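How to keep a shot chart for your rec league team

I coach a men's rec basketball team called Pendstead, and for two seasons I ran it on gut feeling. I was sure our left corner shooting was great. Then I started charting every shot and found out we were terrible from there (sorry, Enda). It takes a pencil, a sheet of paper and someone on the bench who isn't too winded to write.

What you need

A half-court diagram, printed big enough to fill the page. I print 2 per game, one for each half, and keep a spare in my bag. Any pencil will do, but skip pens - you'll want to fix things.

Split the floor into zones

I use 11 zones, and I wouldn't go higher than that. Mine are the area right at the rim, the two blocks, two elbows, the free throw line, and then five spots behind the arc: both corners, both wings and the top. Number them on the diagram so you can shout one down the bench if somebody else is holding the pencil.

Mark every shot

Write the shooter's jersey number where his feet were when he let it go. Circle it if it went in, leave it bare if it missed. Shots where he got fouled and missed don't count as attempts, so I put a small F next to those and leave them out of the totals. Put tip-ins at the rim and move on, don't agonize over them!

Try to write the mark before the next possession starts. If you fall behind, skip the one you missed and pick up with the live play. Enda Daly charted our game against Lukumay and tried to go back and fill in a whole run from memory, and we ended up with more made baskets than the scoreboard had. 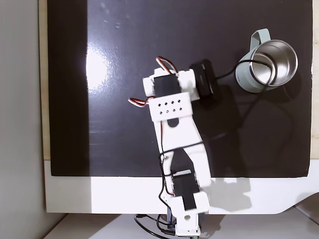 Adding it up is the part I do at home, later that night, with the sheets next to me. For each zone, divide makes by attempts, then do the same for each player. Multiply the threes by 1.5 if you want to compare them fairly with twos. I like a hot drink for this, and a mug with a stainless steel interior, like the pale gray-green one in the photo, suits me fine because I'm a slow adder. Then I copy the totals into one running sheet for the season.

When to believe the numbers

One game tells you very little. I wait until we have 200 team shots before I change a play, and with one player I want at least 5 games on paper before I say a word to him. We moved our wing shooters up toward the top in January, going by the chart, and I'm still tracking how that works out. Lullorus is next on the schedule and they play a zone, so I'll be marking those sheets separately.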